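Call for repair benches: independent trial of the Flamine dismantling kit

Flamine says its bench kit can take a processor out of an old desktop computer without damage, and go on doing it all day. We have read the brochure twice. Before any of our member workshops spend money on one, we want people who strip computers for a living to put it through a dull, ordinary working month and tell us what went wrong.

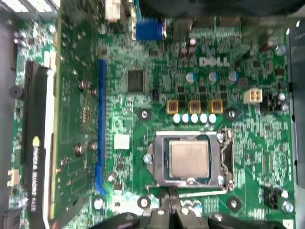
PALENBY, March

We are looking for 12 repair and recycling benches to take part. Each will have a kit on loan, and each will be asked to keep a log of every machine attempted, including the ones given up on. A log with no failures in it will be sent back with questions.

The sales claim is that Flamine's gripper copes with "any common office desktop". That covers a lot of ground. Office desktops come with cables in the way, levers that stick and drive cages placed where you want your hand to be. We would like to know how much of the clearing a person still has to do first, and whether that person would have been quicker finishing the job alone.

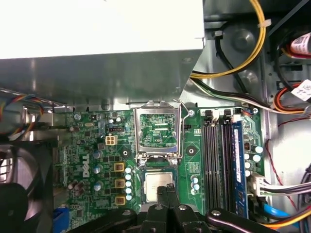
Gripper at the processor, socket plate raised.

What you would do

Run 200 machines from your normal intake through the kit. Please don't pick out the tidy ones. Time each job from lid off to part in tray, and write down every occasion when someone had to step in, however briefly. Bent socket pins and chipped boards must be recorded with the machine's make.

You keep all recovered parts. We pay a fee of £200 per bench on receipt of the full log, whatever it says.

Who can apply

Any workshop with a sturdy bench, a spare socket and at least one member of staff who has stripped computers for a year or more. Experience with robots is no advantage. We turned down Bosov's offer to supply trained operators, as our members would not have them.

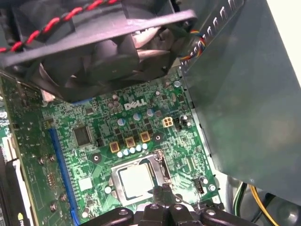 The loan agreement is with us and Flamine has no say in what gets published. It may comment on the results and we will print the comment after them, unedited. The maker also promises spare parts until 2036, and we have asked for that in writing. So far we have a leaflet.

How to apply

Write to the Trials Desk, Galindo House, Palenby. Tell us what comes through your door in a usual month, how many people work at the bench, and what you expect the kit to be bad at. One page is plenty. Applications close at noon on the last working day of March.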